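Skirnutlow Metal Sorting Bin – Set-Up and Care Guide
Section 4: Placing the bin and using it for small items
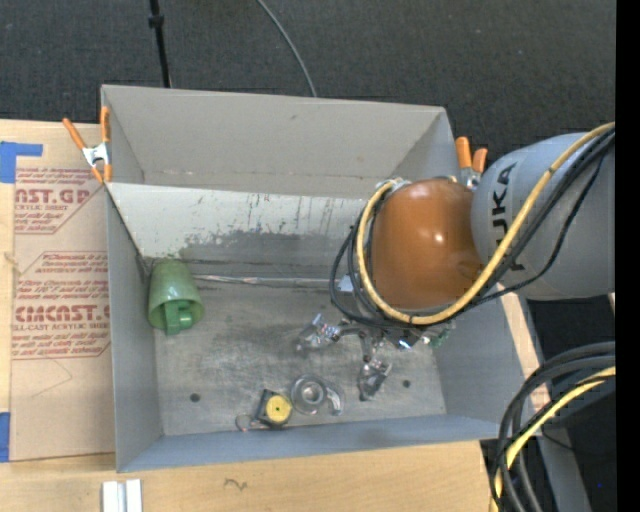 Figure 4-1. Bin on a wooden tabletop, with a green plastic cup, a tape measure and a clear round item inside.

4.1 Before you start

This section covers the open metal bin with the raised rear panel. It applies to bins placed on a table or bench. For bins mounted on a wall rail, go to Section 6.

You will need:
A flat table that is longer and deeper than the base of the bin
A soft cloth
Mild dish soap
A spirit level
The four self-adhesive pads from parts bag B

Two people should lift the bin. The rear panel stands higher than the other walls and makes the bin heavier at the back.

CAUTION: Do not lift the bin by the rear panel or by its angled side sections. Hold it under the base at both ends.

4.2 Placing the bin

1. Clear the tabletop and wipe it down. Grit under the base will mark a wooden surface.
2. Turn the bin on its side on a folded blanket and fit one pad at each corner of the base. Press each pad for 8 seconds.
3. Stand the bin upright on the table with the low front wall toward the user and the raised panel at the rear.
4. Slide the bin back until the front edge of the table is clear enough to rest both forearms.
5. Set the level on the bin floor, first left to right, then front to back. If the bubble is off center, adjust the table feet. Do not pack the bin with cardboard.
6. Push down on each corner in turn. If the bin rocks, check that all four pads are seated.

NOTE: Cables behind the bin should hang free of the rear rim. A cable pinched between the rim and a wall or shelf will wear through in time.

4.3 Putting items in

The bin is meant for loose household and workshop items that need to be kept together for a short time: cups, tapes, lids, jar rings, small hand tools. It has no dividers. Items lie on the floor of the bin and can be reached from above or over the front wall.

1. Place tall or light items, such as plastic cups, in a rear corner. Lay them on their side with the narrow end toward the rear wall. A cup left standing is easily knocked over by a sleeve.
2. Place small, heavy items near the front wall. In Figure 4-1 the tape measure is kept to the front, left of center, with the clear round item next to it.
3. Retract tape blades fully before the tape goes in. A loose strap can stay as it is, but keep it inside the bin.
4. Set clear items beside something dark or brightly colored. Transparent plastic and glass are hard to see against gray metal, and the difference is greater under a ceiling light.
5. Leave a hand's width between items where space allows.

CAUTION: Lower items by hand. Do not drop them over the wall. Glass must be set down on a folded cloth.

CAUTION: Do not use the bin for food, for liquids without a lid, or for anything hot.

4.4 Taking items out

1. Take out the items near the front wall first.
2. Reach over the front wall for items on the floor. For items in the rear corners, reach in from directly above.
3. Pick up cups by the handle or by the body. Dragging a cup across the floor will dull the plastic.
4. Check both rear corners before the bin is moved. Small parts collect there.

4.5 Normal wear

The metal floor and inner walls are not painted to a display finish. The following do not affect use and are not covered by the Skirnutlow warranty:

Cloudy rubbed areas and darker stains on the floor
Vertical scrapes on the inner rear wall
Uneven worn patches on the lower part of the rear wall

Bins returned to the Judville service desk for these marks alone will be sent back uncleaned. Brownish spotting on any panel should be looked at more closely. Wipe the area with a damp cloth. If the spots come off, no further work is needed. If they stay, or feel rough to the finger, treat them as in 4.6.

4.6 Cleaning

Clean the bin once a month, or after some 100 loads if it is in daily shared use.

1. Empty the bin completely.
2. Wipe the floor from rear to front with warm water and a few drops of dish soap.
3. Wipe the inner walls from the top down. Go over the corners twice.
4. Dry all surfaces with a clean cloth. Water left along the rear of the floor will stain.
5. For spots that do not wipe off, rub lightly with a nylon pad, rinse and dry. Do not use steel wool – it leaves fine particles that rust.
6. Run a finger along the rims. If there is a burr, take the bin out of use until the edge has been filed and wiped.

NOTE: Bleach and oven cleaner will discolor the metal. Alcohol wipes may be used on the rims but will cloud some clear plastics, so remove all items first.

4.7 Spare parts for this section

Self-adhesive pads, set of four: part 34
Nylon cleaning pad: part 99

Order through Tromach or any Skirnutlow dealer. Quote the part number and the bin size given on the delivery note.

Section revised Jul 5, 2024. Text: Adwoa Nutsugah. Technical check: Malte Ostermann.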